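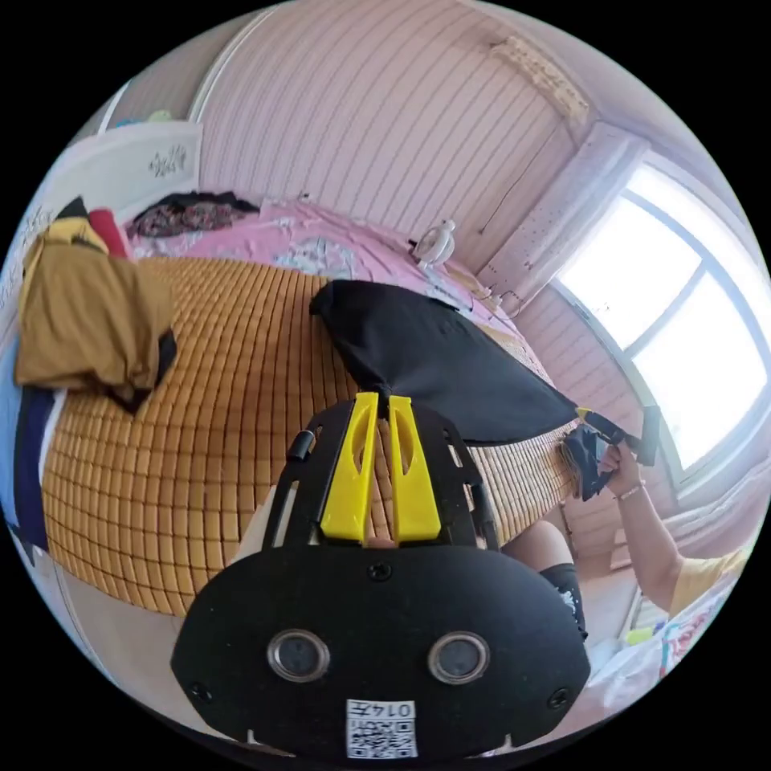
프루니블로(Prurnivlow), 7월

17. 침대 위 작업: 여름용 조각 매트에서 천 펴기와 개기

17.1 적용 범위

본 절은 Gorkance 조각 매트 Zitico를 깐 침대에서 세탁물을 펴고 개는 절차를 다룬다. 대상은 티셔츠, 바지, 얇은 커버, 형태가 일정하지 않은 천 종류다. 매트의 설치와 고정 밴드 체결은 앞 절을 따른다. 매트 없이 시트만 깐 침대에도 17.4 이하의 절차를 그대로 적용할 수 있으나, 17.6의 매트 점검 항목은 해당하지 않는다.

다림질은 본 절에 포함되지 않는다. 매트 위에서 다리미나 스팀기를 사용하지 말 것.

17.2 용어

머리 쪽: 헤드보드에 면한 쪽.
발 쪽: 머리 쪽의 반대편.
작업면: 매트에서 침구와 옷을 치운 부분. 천을 놓고 펴는 자리.
대기 위치: 아직 개지 않은 옷을 두는 자리. 침대 가장자리 또는 별도의 바구니.
조각: 매트 표면을 이루는 작은 직사각형 판.
연결실: 조각과 조각을 잇는 실.

17.3 작업면 준비

1. 이불을 머리 쪽 벽으로 밀어 둔다. 얇은 누비이불은 개지 않고 뭉쳐 두어도 된다.
2. 베개를 헤드보드에 붙인다.
3. 탁상용 소형 선풍기가 침대 위에 있으면 전원을 끄고 작업면에서 뺀다. 침구 위에 둔 채로 작동시키지 않는다.
4. 매트를 손바닥으로 머리 쪽에서 발 쪽으로 쓸어 들뜬 부분을 찾는다. 들뜬 부분이 있으면 발 쪽 모서리를 당겨 편다.
5. 아직 개지 않은 옷은 침대 가장자리에 걸치거나 바구니에 둔다. 가장자리에 걸칠 때는 옷의 절반 이상이 매트 위에 남도록 한다.
6. 시계와 반지를 뺀다. 팔찌는 얇은 것이라도 연결실이나 니트 올에 걸릴 수 있으므로 확인 후 작업한다.

주의: 젖은 세탁물을 작업면에 올리지 말 것. 조각 사이로 스며든 물은 표면을 닦아도 남는다. 물기가 닿은 경우 즉시 매트를 세워 그늘에서 말린다.

참고: 헤드보드에 돋을새김 장식이 있는 침대에서는 천을 머리 쪽으로 털지 않는다. 헤드보드 상단에 올려 둔 소품이 있으면 작업 전에 옮긴다.

17.4 천 펴기

뭉친 상태로 나온 천은 개기 전에 먼저 편다. 어두운 색 천은 봉제선과 모서리가 잘 보이지 않는다. 조명을 켜고 손끝으로 모서리를 찾는다.

1. 뭉치를 작업면 중앙에 놓는다.
2. 모서리 하나를 찾아 집는다. 모서리가 보이지 않으면 가장자리 재봉선을 따라가며 찾는다.
3. 집은 모서리를 들어 올리고, 나머지 손으로 반대쪽 끝을 집는다.
4. 천을 비스듬히 당겨 팽팽하게 한다. 이때 남은 부분이 아래로 처지는 것은 정상이다.
5. 당긴 상태를 유지하며 천을 작업면에 내린다. 매트에 대고 끌지 않는다.
6. 처진 부분을 안쪽에서 바깥쪽으로 펴낸다.
7. 앞뒤를 확인한다. 뒤집힌 옷은 이 단계에서 바로잡는다.

대각선으로 당겨도 펴지지 않으면 소매나 바짓단이 안으로 말려 들어간 경우가 많다. 천을 내려놓고 말린 부분을 먼저 빼낸 다음 2번부터 반복한다.

주의: 신축성이 큰 천은 강하게 당기지 말 것. 목둘레와 밑단은 잡는 위치로 사용하지 않는다.

17.5 개기

17.5.1 사각형 천과 커버

1. 긴 변이 침대 옆면과 나란하도록 놓는다.
2. 긴 변끼리 맞추어 반으로 접는다.
3. 접힌 선을 손날로 한 번 누른다. 반복해서 문지르지 않는다.
4. 짧은 변끼리 맞추어 다시 접는다.
5. 보관함의 폭에 맞지 않으면 한 번 더 접는다.

가장자리의 어긋남은 2 cm까지 허용한다. 그보다 크면 4번 이전으로 되돌린다.

17.5.2 티셔츠

1. 앞면이 매트를 향하도록 놓고 어깨선을 맞춘다.
2. 한쪽 옆선을 등 중앙 쪽으로 접는다.
3. 소매를 바깥으로 되접어 접힌 선 안에 둔다.
4. 반대쪽도 같은 방법으로 접는다.
5. 밑단을 목둘레 쪽으로 올려 접는다.

밑단에 다른 색 테두리가 있는 옷은 테두리를 기준선으로 쓸 수 있다. 테두리가 안쪽으로 들어가도록 접으면 보관 중에 다른 옷과 쓸리는 면이 줄어든다.

17.5.3 바지

1. 주머니를 비우고 안감을 제자리에 넣는다.
2. 좌우 다리를 겹친다. 안쪽 솔기를 서로 맞춘다.
3. 밑위의 튀어나온 부분을 안으로 접어 넣는다.
4. 바짓단을 허리 쪽으로 올려 접는다.
5. 보관함 높이에 맞추어 한 번 더 접는다.

무늬가 있는 얇은 바지는 미끄러지기 쉽다. 접은 뒤 바로 옮긴다.

17.5.4 형태가 불규칙한 옷

후드, 끈, 장식이 달린 옷은 해당 부분을 몸판 위로 먼저 모은다. 이후 전체 윤곽이 사각형에 가까워지도록 돌출부를 접고, 17.5.1의 절차를 따른다. 끈은 묶지 않는다.

17.6 작업 중 매트 점검

갠 옷을 옮길 때마다 그 자리의 매트 상태를 눈으로 확인한다. 다음에 해당하면 작업을 멈춘다.

- 조각이 들려 있거나 모서리가 깨진 경우
- 연결실이 끊어져 조각 간격이 2 mm를 넘는 경우
- 천의 올이 조각 사이에 낀 경우

올이 끼었을 때는 천을 당기지 말고 낀 부분의 매트를 아래에서 받쳐 구부린다. 조각 사이가 벌어지면 올을 위로 빼낸다. 가위는 마지막 수단으로만 쓰고, 연결실을 함께 자르지 않도록 한다.

깨진 조각은 접착제로 붙이지 않는다. 교체용 조각 묶음은 부품 번호 2912로 주문한다. 교체 방법은 묶음에 동봉된 안내지를 참조한다.

주의: 매트 위에 무릎을 대고 작업할 때는 체중을 한 점에 싣지 말 것. 침대 가장자리에 걸터앉거나 옆에 서서 작업하는 자세를 권장한다.

17.7 쌓기와 옮기기

1. 갠 옷은 종류별로 쌓는다. 큰 것을 아래에 둔다.
2. 묶음은 발 쪽에 둔다. 베개와 이불 위에는 쌓지 않는다.
3. 묶음의 높이가 한 손으로 받칠 수 있는 정도를 넘으면 나눈다.
4. 옮길 때는 아래에 손바닥을 넣어 들어 올린다. 매트 위로 밀어서 옮기지 않는다.
5. Antal 수납함을 사용하는 경우 접힌 면이 위로 오도록 세워 넣는다. 뚜껑은 옷이 눌리지 않는 상태에서 닫는다.

옆에 걸어 둔 옷이나 천은 수납이 끝난 뒤에 내린다. 걸어 둔 것과 갠 것을 같은 묶음에 섞지 않는다.

17.8 작업 후 복원

1. 작업면에 남은 실밥과 먼지를 마른 천으로 닦는다. 조각의 긴 방향을 따라 닦는다.
2. 매트의 위치를 맞추고 고정 밴드의 장력을 확인한다.
3. 이불을 털어 편다. 헤드보드에서 떨어진 쪽에서 턴다.
4. 베개를 원위치한다.
5. 선풍기는 평평하고 단단한 면에 놓은 뒤 전원을 연결한다. 이불이나 걸어 둔 천이 날개 덮개에 닿지 않아야 한다.

17.9 이상 증상과 조치

증상: 천을 펴는 동안 매트가 함께 밀린다.
조치: 고정 밴드를 다시 체결한다. 밴드가 늘어났으면 교체한다.

증상: 밝은 색 옷에 매트의 색이 묻는다.
조치: 사용을 중지하고 매트 표면을 마른 흰 천으로 문질러 확인한다. 흰 천에 색이 묻으면 구입처에 문의한다.

증상: 갠 옷에 직사각형 눌림 자국이 남는다.
조치: 작업면에 얇은 면포를 깐다. 옷을 매트 위에 장시간 쌓아 두지 않는다.

증상: 어두운 색 천에 보풀과 먼지가 많이 붙는다.
조치: 17.8의 1번을 작업 전에도 실시한다. 이불과 닿았던 천은 따로 털어 낸다.

매트의 세척과 장기 보관은 18절을 참조한다.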